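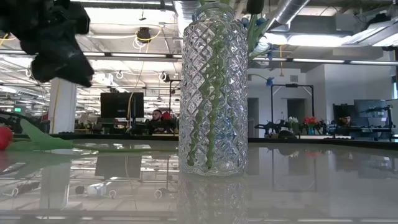 A tulip left to place at the Gostum workshop.

Putting flowers in a vase is paid work. At Zukow, the wholesaler where I spent eleven years on the benches, it was most of the work in the run-up to Mother's Day, when we sent out 500 arrangements before noon and went home with green thumbnails. So when Gostum began teaching robot arms to do it, people I used to work with rang me up to ask what I thought.

I think the arms will come, and that they will be given the dull end of the job first. Stems into glass, glass into crate. I have no quarrel with that. My wrists would have been glad of it.

What bothers me is how the change gets counted. Managers look at the task and see minutes saved. The bench was also where new starters learned. You stood next to someone quick, you ruined a few tulips, and after a month you knew by feel which ones would droop by the evening. Take the easy arrangements away and the beginner has nothing to begin on. Gultden put in a packing line six years ago and still hires its senior florists from other firms.

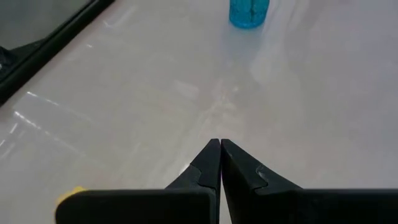

Lev Kuzmenko wrote to me after an earlier piece to say that I was being sentimental, that he had done the bench for nine winters in a cold shed and learned nothing after the second, and that if a machine wanted his place it could have had it with his blessing, as long as somebody paid for him to train as a buyer.

I take the point, and the last part of it most of all. Retraining is usually promised at the meeting and forgotten by December. Negri, which grows under glass, did set money aside: 116 staff, and a course for any of them who asked. It cost less than one of the machines.

There is also the matter of who works beside the arm. A person has to be close by, and that person's day changes too. It becomes a day of watching and stepping in, much of it spent in a chair. That is tiring in its own way and it ought to be graded and paid as skilled work.

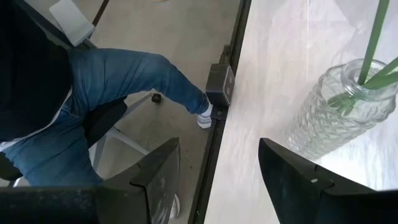 Stems in the glass, with a chair drawn up at the table's edge.

I would ask any firm buying these arms to write down two things before the order goes in: where its beginners will learn, and what the person in the chair will earn. Then show both to the staff, while there is still time to argue about them.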